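The Bowl Job

The planner failed again at ten past four, and it failed the same way it had failed all afternoon. It found the bowl. It worked out where the rim was. Then it sat for five seconds and gave back an empty path.

I had been at Prirell since July. Before that I wrote booking software for a ferry company, where if something went wrong a family from Hull missed their crossing. Here, if something went wrong, the arm stopped, the log filled up and I went to get tea.

The log said NO VALID GRASP, 213 candidates rejected. It always said 213. I had changed the approach angle, the finger opening and the height of the table in the model, and each time I ran it the same number came back. I wrote it on the back of my hand so I would stop looking it up.

"It's the shine," said the woman from perception, without turning round. She had the desk behind mine and had been on the project longest. "The depth goes mad on steel. It thinks the inside of the bowl is a hole in the world."

"It finds the rim, though."

"It finds a rim."

She came over and put the point cloud on my screen. The table was flat and tidy. Where the bowl should have been there was a ring of points, fairly good on one side and torn on the other, and in the middle a long spike going down through the table and out of the bottom. She turned the view so we were looking up at it from underneath.

"There's your problem," she said. "You're asking it to plan round a stalactite."

I said I could clip everything below the table. She said they had done that at Dotside, where she used to work, and the arm had put its fingers through a cake tin. I asked what they did afterwards. She said they bought more cake tins.

The customer was Ogura, who wanted dishes sorted in a canteen. They had asked for 600 picks in a row without a person stepping in. Our best run was on plastic plates and we had not told them that. They were coming on Thursday, September 21, 2023, which had seemed a long way off when somebody typed it into the plan.

I clipped the cloud anyway, but only inside the ring. Then I made the planner treat the ring as a solid wall with a bit of fat on it, so the fingers would have to go over the edge properly and not scrape along. It took me two hours. Most of that was spent on a minus sign. By then the others had gone home except for the woman from perception, who was eating crackers out of the packet and reading through my changes as I saved them.

"You've hard-coded the thickness," she said.

"Yes."

"Put a comment on it."

I put a comment on it. Then I started the run and opened the wrist view in the corner of my screen, and the arm went out over the table and lowered itself.

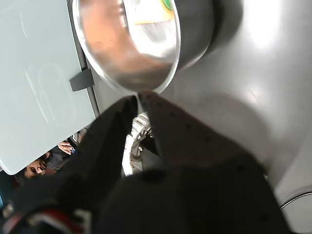 The log began to move. 213 candidates, it said, and I felt my stomach drop, but the line carried on. 211 rejected. 2 kept.

"Two," I said.

"Which two?"

I drew them on the model. One came in over the near side, nearly straight. The other was a mad thing that bent the elbow back almost into its own base. The planner scored them both and thought about it. I had my hand on the stop button and the number on the back of it had smudged.

It chose the straight one.

The fingers closed on the rim. The force reading climbed, wobbled and settled below the limit. The arm went up ten centimetres and held there, as I had told it to, and the bowl went up with it.

Neither of us said anything. She offered me the crackers.

"Now do it again," she said.

I set it back down and ran it again. The same two came up and it chose the same one. On the next go I moved the bowl a little to the left, and the planner sat for five seconds and gave back an empty path.

I pulled up the point cloud. The ring was torn on the other side this time, and the gap was wide enough that my wall had a door in it. She leaned in and traced it on the glass with a cracker.

"We could fit a circle," I said. "Fill in what's missing."

"And when they bring an oval dish?"

I wrote OVAL on the back of my hand, under the number. Then I made a new branch, called it circle, and put the kettle on for both of us.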